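Grandach Science Center
Young Readers' Pages: The World Around Us

How Friction Works

Friction is a force. It acts whenever two surfaces touch and one of them moves, or tries to move, across the other. Friction always pushes against the sliding. When you push a book across a desk and then let go, friction is the force that slows the book down and brings it to a stop.

People have known about friction for a very long time. Builders in the ancient world needed to move heavy stones, and they learned that dragging a stone over rough ground took many workers. Placing logs under the stone made the job easier.

What causes friction?

Run your finger along a brick and then along a window. The brick feels rough and the window feels smooth. If you could look at the window through a very strong microscope, you would see that it also has tiny bumps and dips. Every solid surface has them.

When two surfaces press together, their bumps touch and catch on each other. The tiny parts of one surface may also stick a little to the tiny parts of the other. Both of these things make sliding harder.

Two things matter most:

The kind of surface. Rubber on dry pavement makes a lot of friction. A metal skate blade on ice makes very little.

How hard the surfaces press together. A full box is harder to slide than an empty box of the same kind, because its weight presses it more firmly against the floor.

Friction and holding things

Your hands depend on friction. When you pick up a glass, your fingers squeeze it from the sides. Gravity pulls the glass down, and friction between your skin and the glass keeps it from slipping. If your hands are soapy, the soap gets between your skin and the glass, and you must hold on more carefully.

Many everyday objects are given a special surface so that they are easier to hold. Look for ridges on a jar lid, bumps on a bicycle handlebar, or a soft sleeve on a pencil.

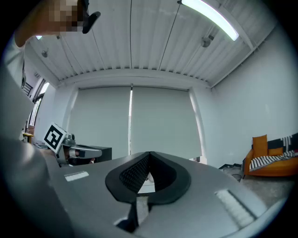
A mesh or pad with a fine dotted texture, set in a black opening.

Still friction and sliding friction

Scientists give names to different kinds of friction. Static friction acts when an object is not moving. It is the reason a parked car stays in place on a gentle hill. Sliding friction acts when an object is already moving across a surface.

Static friction can usually push back harder than sliding friction. You may have noticed this when moving furniture. The first push takes the most effort. Once the chair begins to slide, it is easier to keep it going.

There is also rolling friction. A wheel or a ball does not scrape along the ground as a sliding box does, and so rolling friction is usually much smaller. This is why suitcases and shopping carts have wheels.

Holding a small object above a table is a case of static friction. The object presses against whatever is gripping it, and the surfaces do not slide past each other. 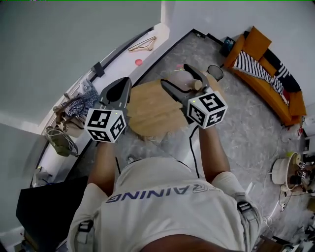

Try it: the ramp test

Ask an adult before you begin. You will need a flat board 30 inches long, a ruler, a coin, an eraser, and a small wooden block.

1. Lay the board on a table. Place the coin, the eraser, and the block side by side at one end.

2. Slowly raise that end of the board. Keep your fingers away from the objects.

3. When an object begins to slide, stop and measure how high the end of the board is above the table. Write the number down.

4. Continue until all the objects have moved.

5. Cover the board with a dish towel, tape the towel in place, and repeat the test.

The object that needs the steepest ramp has the most friction with the board. Compare your two sets of numbers. Did the towel change the order?

When we want less friction

Friction turns movement into heat. Rub your palms together quickly and you will feel them become warm. In a machine, this heat can be a problem, and rubbing can wear parts away. Engineers use oil and grease to keep moving parts from scraping against each other.

When we want more friction

Shoes, tires, and brakes all need friction to work well. Shoe soles have patterns called tread. In rain, the grooves give water a place to go, and the rubber can press against the ground.
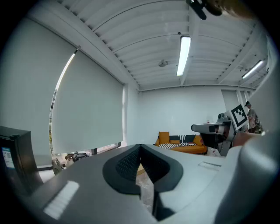
Black textured mesh, or a perforated pad, lines a V-shaped notch.

Words to know

Force: a push or a pull.
Gravity: the force that pulls objects toward the Earth.
Surface: the outside layer of an object.
Tread: the raised pattern on a tire or the bottom of a shoe.

Text by Karlijn De Bruijn. Reviewed for schools by Justinas Jankauskaitė.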